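Sterwood Books brings its winter reading season to readers at home

New titles, a shared reading guide and a monthly evening talk begin in December

The independent publisher Sterwood Books announces today its winter reading season, which opens in December and continues for 3 months. The season is built around the memoir "A Kitchen in Arnitz" by Sosina Nigatu, and it includes two further titles, a printed guide for reading groups and a series of evening talks which readers can follow from home.

"A Kitchen in Arnitz" is the first book of Sosina Nigatu. It tells the story of the years she spent in a small town in the north, where she arrived as a young woman to work in a hotel and where she later opened a lunch restaurant of her own. The book has 30 short chapters, and each of them takes its name from a dish or a drink. It is not a cookery book, and readers should not expect recipes, but food is present on nearly every page.

"I wrote most of it early in the morning, before the deliveries came," says Sosina Nigatu. "I did not think of it as a book for a long time. They were notes for my daughter, who asked me many questions about that time and did not always get a good answer. When I had put the notes in order I saw that there was a story in them, and that some parts of it were funnier than I remembered."

The manuscript came to Sterwood through the open reading period, when the publisher accepts texts from writers who have no agent. The text was edited during two winters, and the author kept a large part of the original notes in the last section of the book. Some names of persons and one street have been changed.

Also in the season

Two more books will be published together with the memoir. "Strömberg's Daughters" is a family novel which follows three sisters after the sale of their parents' boatyard. The sisters do not agree about the money, and they agree even less about who should take care of the old dog. The novel is told by each sister in turn, and the youngest one has the last word.

"The Bilier Letters" is a collection of letters between two school friends who lived in different countries and wrote to each other for most of their lives. It contains 61 letters, with a short introduction and a list of the persons who are mentioned. The letters are printed in the order in which they were written, so that the reader can see the answers come in late, or sometimes not at all.

The three books are sold separately. There is also a season box with all three, together with the reading guide and a cloth bookmark. The box can be ordered from bookshops and directly from the publisher as long as the stock lasts.

A guide for reading groups

Many readers have written to Sterwood in the past year to ask for help with choosing and discussing books in a group. The new guide is made for them. It gives questions for each of the three books, some advice on how to divide a long book over several meetings, and empty pages for notes. The questions can be used in any order - groups which have only one hour may want to choose a few of them before the meeting.

The guide also has a chapter for groups which are just starting. It speaks of ordinary matters, for example what to do when half of the group has not finished the book, or when one member has already seen the film. Libraries can ask for free copies by writing to the publisher.

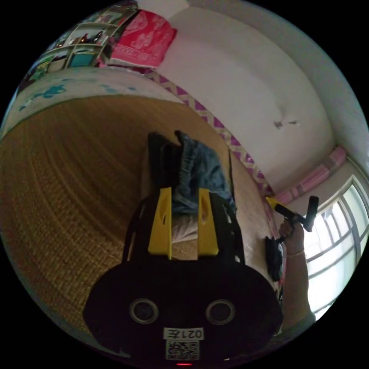
Evening talks

The first talk of the season will be with Sosina Nigatu. She will read 2 chapters from her memoir and afterwards answer questions from readers. The talk begins at 7 in the evening and can be followed online without a ticket. Readers who wish to send a question in advance are welcome to do so through the contact form on the Sterwood website.

The later talks will be about the novel and the letters. The names of the speakers will be announced in the Sterwood newsletter, together with the dates.

Review copies

Review copies of all three titles are available in print and as electronic files. Bloggers and book clubs with a public page can also ask for them. Please write in the request which title you would like to read and where the review is going to appear. Requests for an interview with the author should be sent to the same address.

About Sterwood Books

Sterwood Books is an independent publisher of memoirs, letters and fiction. It works with new and established writers, and its books are sold in bookshops and online.

Contact for the press: the press office, Sterwood Books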